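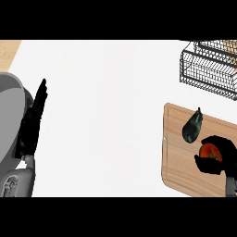

»Tomaten sind gemein«, sagt Leena Tikkanen und lacht. Sie hat gerade den Rechner aufgeklappt, es ist kurz nach neun, und sie will unbedingt zuerst den Lauf mit dem Schneidebrett zeigen. Tikkanen vergleicht bei Trimska Greifer für zweiarmige Roboter, und zwar fast ausschließlich in der Simulation. Ihre Kollegin Sigita Rebane kümmert sich um die Regler, also um alles, was zwischen dem Befehl »Greif zu« und der Bewegung der Finger passiert. Zusammen haben die beiden seit Juni zwei Greifermodelle durch dieselbe Küchenaufgabe geschickt: Gemüse aufnehmen, über dem Brett halten, ablegen.

Die Modelle heißen intern Gisholm und Toom. Gisholm hat schlanke, spitz zulaufende Finger, Toom ist breiter und gibt an den Kontaktflächen etwas nach. »Ich war am Anfang klar für Toom«, erzählt Rebane. »Mehr Fläche, mehr Reibung, das klang für mich nach einer erledigten Sache. Und dann kommt Leena mit ihrer Aubergine!«

Die Aubergine ist so etwas wie das Lieblingsobjekt der beiden geworden. Glatt, oben schmal, unten bauchig, und je nachdem, wo man sie packt, kippt sie in eine andere Richtung. Am dicken Ende war Toom tatsächlich besser. Griff der Arm dagegen knapp unter dem Stiel zu, drehte sich die Frucht zwischen den breiten Fingern weg, während Gisholm sie ruhig hielt. »Da saßen wir abends vor den Kurven und haben uns gefreut wie die Kinder«, sagt Tikkanen. »Man will ja, dass ein Vergleich etwas erzählt. Wenn einer überall gewinnt, hat man meistens die Aufgabe zu leicht gemacht.«

Insgesamt sind 2000 Versuche zusammengekommen, dazu noch 43, die Rebane nach einer Änderung am Kraftregler angehängt hat. In der Tabelle stehen deshalb 2043 Zeilen, was Tikkanen ein bisschen stört. »Ich hätte gern die runde Zahl gehabt. Aber Sigita hatte recht, die Nachzügler sind die spannendsten.« In diesen Läufen wird die Schließkraft nicht mehr fest vorgegeben, der Regler nimmt sie zurück, sobald beide Seiten Kontakt melden. Gerade bei der Tomate macht das viel aus.

Auf dem Bildschirm hält der rechte Arm so eine Tomate dicht über dem Brett, die schwarzen Finger liegen oben und an der Seite an. Der linke steht währenddessen leer da, die Finger nach oben. Muss das so sein? »Für diese Reihe schon«, sagt Tikkanen. »Wir wollten erst einmal nur eine Hand bewerten. Sobald die zweite mithilft, weiß ich nicht mehr, wem ich den guten Griff zuschreiben soll.« Beidhändige Aufgaben sind als Nächstes dran, und man merkt ihr an, dass sie am liebsten gleich damit anfangen würde. Die Drahtkörbe hinten auf dem Tisch sollen dann auch eine Rolle spielen. Ein Arm hält den Korb, der andere räumt ein, und wehe, ein Finger bleibt im Gitter hängen.

Gerechnet wird mit Prudar, einer Simulationsumgebung, die im Haus entstanden ist. Rebane schwärmt davon, wie schnell sich dort ein Greifer gegen einen anderen tauschen lässt: neues Modell laden, Kontaktparameter prüfen, los. 600 Versuche schafft sie damit über Nacht. Am echten Arm käme sie an einem guten Tag auf 70, und danach müsste jemand den Tisch wischen.

Wie weit sie der Simulation trauen? Hier werden beide vorsichtiger. »Beim Vergleich ziemlich weit, bei den absoluten Werten deutlich weniger«, sagt Rebane. Die Haut einer echten Tomate gebe nach, sie könne feucht sein oder eine Druckstelle haben, und nichts davon stecke bisher im Modell. Tikkanen nickt. »Ich glaube der Reihenfolge. Wenn Gisholm am Stiel zehnmal besser hält als Toom, dann will ich das am echten Arm sehen – aber ich wäre schon sehr überrascht, wenn es sich umdreht.«

Einen Sieger wollen sie noch nicht nennen. Rebane neigt inzwischen zu den schlanken Fingern mit einer weicheren Auflage an der Spitze, einer Mischung also, die es bisher nur als Skizze gibt. Tikkanen hat die Geometrie dafür schon angelegt. »Heute Nacht läuft die erste Reihe«, sagt sie und sucht nebenbei die Datei heraus. »Mit Aubergine natürlich!«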